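Bedroom reset thread, for anyone else who has been putting theirs off since January. Kettle's on, radio's on, let's go!

Started with the bed, as my mum always told me to. Once the bed's clear you've got somewhere to fold, and once you've got somewhere to fold you've no excuse left, have you.

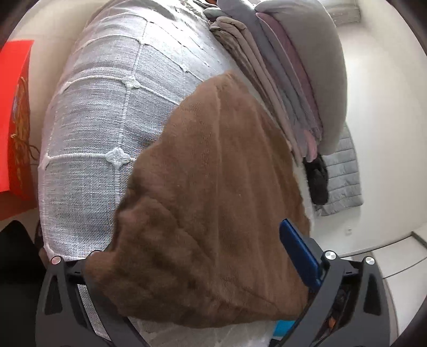

I do love that brown. It's soft and a bit fuzzy and it picks up every speck of lint in the county, so the roller has to come out before anything gets folded (mine's a Dotero, 35 sheets, and I got through more of them than I'd like to admit).

Folding is where I slow right down. Halves, then thirds, then I decide the thirds are wonky and shake the whole thing out again. My record is 14 minutes on one blanket, and I'd had a biscuit in the middle of that.

Next up was the floor side, which is always worse, what with everything that slides off a bed ending up there sooner or later.

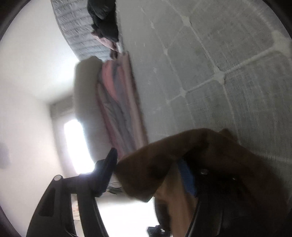
Kirna at Lowther End

The grey rug with the white diamonds is still my favourite thing in the room, so it pains me when there's brown stuff heaped over it. Pink and lavender blanket stays out all year, I don't care what the weather's doing. The black thing bunched up on the mattress is going in the dark wash, along with 2 jumpers from the landing.

Window's letting in lovely light today, so I'm going to get the rug hoovered while I can see what I'm doing. Back after lunch with the drawers, if I'm feeling brave x

Filed under: Home & Tidying
Last updated 16:35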